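3.2 Surface wear and the way people sort small stains

Our second question was how people judge a work surface that has been used a lot. We love this topic, partly because everyone has an opinion on it! Parry's early notes on shared kitchens suggested that people read marks in groups, and that a cluster of tiny specks bothers them far more than one long scuff of the same total area. We wanted to see if that held up for plain white surfaces in shared workrooms, where specks stand out so well (Figure 2). 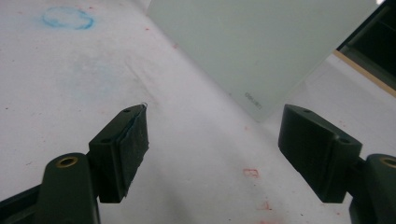 Why do small specks draw more complaints than large scuffs? People tend to link specks to something spilled, and a spill feels like a thing that somebody should have wiped up, while a scuff is put down to normal use.

We spoke with 18 users of shared workrooms in Forano and Chamoun. Each one was given 15 printed cards showing marks of different size and color and was asked to sort them into "leave it," "wipe it" and "replace the surface." The sorting was quick, and the talk that came with it was a delight. One user in Chamoun defended every single scuff on the grounds that a clean bench is a bench with no work on it. Red and brown marks went to "wipe it" more often than gray ones of equal size, even when we said plainly that they would not come off.

Figure 2. A white work surface with scattered red specks and light scuffing.

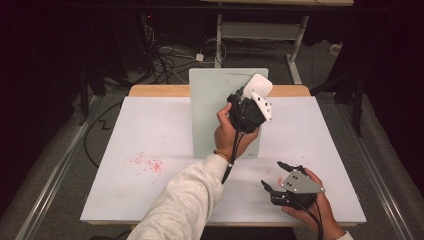 The replace pile was the smallest in both towns, and it is the one we find most exciting. Only 4 users put any speck card there, and all of them had paid for a surface out of their own pocket at some point. Bramwell (personal communication) saw much the same split in Skotum, with a different card set and a group of 6. We did not ask about income or rent, and we wish we had. A second round in July will add both questions, along with a set of cards in which the specks are spread evenly over the whole surface.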